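Care of Plastic Tableware
Household Guidance Sheet, Te Moana Residents' Service

Plastic bowls and cups remain serviceable for many years when washed at moderate temperatures. Residents are advised to check the underside of each item for a dishwasher mark before first use. Items without a mark should be washed by hand in warm water with a mild detergent.

Stains from tomato, curry and berry juice should be treated the same day. Mix one tablespoon of baking soda with enough water to form a paste, spread it over the stain, and leave it for 20 minutes before rinsing. Abrasive pads and scouring powders are not recommended. Fine scratches hold grease and color, and a scratched bowl will stain again more quickly.

For lingering odors, fill the item with a solution of 200 ml white vinegar and 800 ml water and let it stand overnight. Rinse twice.
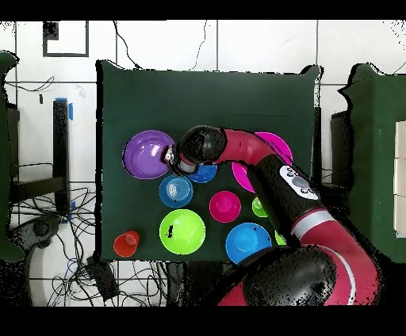
A resident of the Drendow building writes that vinegar did little for cups that had held garlic sauce, and that a day on a sunny windowsill worked better. The Service has no objection to this method, although repeated exposure to strong sunlight may fade bright colors.

Cups should be fully dry before they are stacked. Moisture held between two rims can leave a musty smell and may cause the cups to stick. If they do, stand the lower cup in warm water, fill the upper one with cold, and twist gently.

Cracked items should be discarded. Replacement requests may be left at the front desk before noon.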